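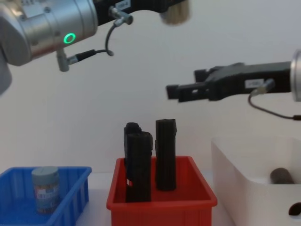

I have been asked to share the bench rules we use at Beddoe when two arms work over the same table. They are not a standard. We wrote them after reading the standards and after some arguments. A short thread.

Rule one. Only one arm may be inside a tray at a time. The other arm waits outside the rim until the first one is clear. In our Plovine software this is a simple lock, and each tray has its own.

Rule two. Before each session a person checks the cables by hand with the power off. A loop must be long enough for the wrist to turn, but it must not hang lower than the fingers. If you are in doubt, clip it again.

Rule three. Wrist views are looked at before the first run. If your own fingers hide the thing you want to pick, change the approach and do not trust the model to guess.

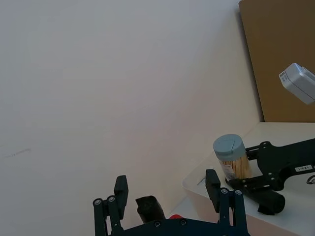 Toothpicks by the other gripper, seen between open fingers and the table edge.

Rule four. Closed containers only, if the content is small. We learned this at the Retstead site, where one open box gave us 296 screws on the floor and a very long afternoon.

Rule five is about speed. We run new tasks slowly for the first 3 sessions, also when everybody is bored. After that the person responsible may raise it by one step, and writes it in the log.
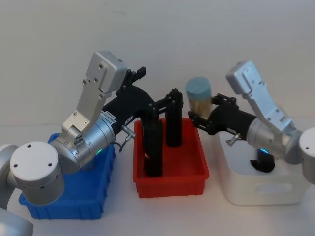
Do I need a fence if the arms are sold as collaborative?
It depends on your risk assessment, and this must include the gripper and the object, not only the arm. A soft arm with a sharp part in its fingers is not a soft machine.

Rule six. Trays keep their place. We put tape marks under the corners at Ploltano, and 2 people must agree before a tray is moved. I found this too strict at first. Now I would keep it.
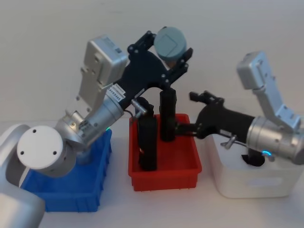
Left gripper holding high, right gripper reaching to the red bin.

Last point for today: the stop button is tested every morning, by the person who will run the arms, before the coffee. If you have other rules for two arms, please write them below, I am collecting them.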